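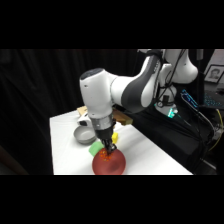

白色桌面上，机械臂的黑色夹爪伸入一只红色圆碗。

《特鲁图拉》（Trutura）是德奥琳达·特谢拉（Deolinda Teixeira）编剧并执导的历史法庭片，2021/3/26首映，片长94分钟。故事发生在1764年的山城博斯蒂茨（Bostitz），围绕一桩磨坊水权案展开。影片几乎全程留在审判厅内，却拍得惊心动魄，是近年法庭题材中极富生气的一部，对白之密、转折之快，值得反复观看。

剧情

博斯蒂茨城外的磨坊主们被指私自改动水渠，致使下游田地干涸。市政厅要求他们赔偿3000枚银币，逾期则没收磨坊。年轻的书记员洪（Hong）奉命抄写全部证词，抄到一半，她发现前后两份水位记录出自同一人之手，日期却相隔整整一个冬天。

洪并没有立刻说出真相。影片最精彩的中段完全由她的犹豫构成：她白天坐在法官身侧记录，夜里在烛光下比对笔迹，观众与她同时读到每一个可疑的字母。直到第2次开庭，她在朗读证词时故意停顿，辩护人这才抓住线索。结尾的判决只用了一个长镜头，法官的声音从画外传来，镜头始终停在洪的手上。

创作

特谢拉最初写的是一部舞台剧，只有四个角色，洪在其中没有一句台词。改编为电影时，她把这个沉默的旁观者推到中心，全剧的重心随之改变，原本滔滔不绝的辩护人反倒成了配角。这一笔改得实在漂亮！剧本定稿前共有七个版本，其中第三版曾以磨坊主的女儿为叙述者，后来只保留了她在开场时念的一封信。

摄影由村上克彦（Katsuhiko Murakami）担任。他主张以窗光为主，按照一天之中光线的变化来安排各场审讯，上午的戏冷而平，傍晚的戏则让半张脸隐入暗处。审判厅的布景搭在菲托夫波特（Fitovport）的一座旧谷仓里，长椅、栏杆和法官席都可以拆开移动，摄影机因此能贴着证人的肩膀滑过去，从书记员的桌子一路来到旁听席。
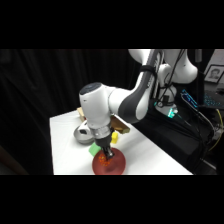
石夏朗（Ha-rang Seok）则认为，全片真正的主角是声音：羽毛笔刮过纸面的声响在第一场里几乎听不见，到最后一场已经盖过了法官的宣读，观众不必看懂任何一条法律，也知道这间屋子里谁掌握着分量。

这种听觉上的设计与配乐配合得非常紧密。作曲郭时宇（Si-woo Kwak）只用了一把中提琴和一架小型管风琴，主题旋律在影片前半段从未完整出现，每次都断在同一个音上。等到判决之后，旋律终于奏完，片尾字幕随即升起。原声专辑另收有三段未用于正片的变奏，其中《水闸》一曲流传较广，常被独立选入音乐会曲目。

表演

饰演辩护人的孙汉杰（Han-gyeol Sun）贡献了全片最热烈的一场戏。他在长达十一分钟的结案陈词中一口气换了几种语气，先是嘲讽，再是恳求，最后近乎耳语，镜头仅切换两次。排练期间，演员们按审讯的先后顺序逐场走戏，书记员的扮演者还学习了当时的速记写法，片中出现的手部特写均由她本人完成。

群戏同样出色。旁听席上的磨坊主们大多没有名字，却各有清楚的性情：有人全程不肯摘帽，有人每逢提到水渠便站起来，又被邻座拉下去。第二次观看时，不妨把目光放在后排。
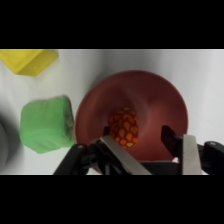

评价

影片上映后，讨论多集中在结尾。赞赏者喜爱那个不拍法官、只拍书记员的长镜头，认为它把判决的意义交还给了记录它的人；也有评论指出，下游农户一方着墨过少，使案件的另一面略显单薄。两种看法都有道理，而影片的魅力恰好经得起这样的争论。

同年11月，特谢拉公布了一个较长的版本，补回了农户代表出庭的段落，并恢复了磨坊主女儿的第二封信。新版节奏稍缓，人物却更加丰满，尤其是农户代表与洪在走廊里相遇的一场，短短几句对话便让水渠两岸的人家都有了面孔。

参见

法庭片
历史剧情片
舞台剧改编电影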